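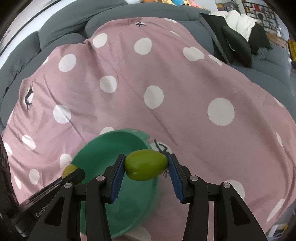
**Figure 3.1** Green fruit and a mint-green bowl on a polka-dot blanket.

# Chapter 3: Sorting What You Bring Home

I used to put the shopping away in whatever order it came out of the bag. Heavy things first, usually, then whatever was rolling toward the edge of the counter, then the receipt, which went into a drawer and stayed there until July. If you do the same, you're in good company, and this chapter is going to be a little annoying for you (it was for me).

We spent Chapter 2 on the pantry, where things sit still and wait. Fruit doesn't wait. It goes on ripening, softening and bruising after you've closed the door on it, and every piece goes at its own speed. So before we get to shelves and drawers and the whole business of what belongs in the fridge, I want to spend some time on the first ten minutes after you get home, when everything is out in the open and you can still see it all.

Look at Figure 3.1 again. You don't need a big kitchen counter for this! Any flat spot with a clean cover will do, and a bed or a sofa is softer on fruit than tile. What you do need is a bowl with some width to it. A wide rim lets you set pieces down from the side, and a smaller fruit can sit right at the edge where you'll notice it first. Deep, narrow bowls hide the bottom layer, and the bottom layer is where I have found some truly awful things.

## The first sort

When I taught this as an evening class in Brumov, I had 12 students and one crate of mixed citrus, and I asked everybody to sort it without telling them how. Tavion Begay went by size. Karla Barrera went by color, dark green through to yellow, and made a very pretty row of it. Vasilis Stoyanova made two piles, which he called "soon" and "later," and sat down while the rest of us were still working.

I've taught the soon-and-later sort ever since. Size matters if you're packing boxes, and color helps with some fruits (limes do tend to turn yellower as they age), but what you want to know at home is which one to eat first. To find that out you have to pick each piece up.

Hold it by the ends, gently, between your fingers. You're feeling for three things:

- **Give.** A firm fruit pushes back. A soft spot stays pushed in.
- **Skin.** Smooth and a bit shiny is a good start. Wrinkling near the stem means it's been losing water.
- **Marks.** Turn it all the way over.

Marks are where beginners throw away too much food. The large fruit in the figure has a small pale blemish on its skin, and I'd want to press around a mark like that before deciding anything. A dry, flat patch is often a scar from a branch or a neighboring fruit, and the inside is fine. A sunken or wet patch is another matter - cut that one open today and use what you can.

## How long is "soon"?

I get asked this a lot and I don't love giving a number, but for most kitchens I'd say soon means within 3 days. Later means anything past that. Write it on a scrap of paper if you live with other people. Eyerusalem Admasu, who read an early draft of this chapter, keeps the soon bowl on the table and the later bowl up on a shelf, and her kids now understand that the table bowl is fair game.

Later fruit can go in the fridge if it's a type that likes the cold. We'll get to the chart in Section 3.4. Limes keep well there in a closed bag. Mangoes need to ripen at room temperature first, and if you chill one while it's hard it may never get properly sweet, so make sure you know which green fruit you've got before you put it away!

## Before you read on

Set aside 15 minutes and try the first sort with whatever fruit is in your home now. Use one bowl for soon and anything you like for later. Jot down what you found under "give," "skin" and "marks" for each piece, and keep the page, as you'll need it for the storage exercise at the end of the chapter.

If you have no fruit at the moment, potatoes or onions work almost as well. Skip the part about shine.

**Words to know in this chapter:** ripening, blemish, bruise, moisture loss, first sort, rotation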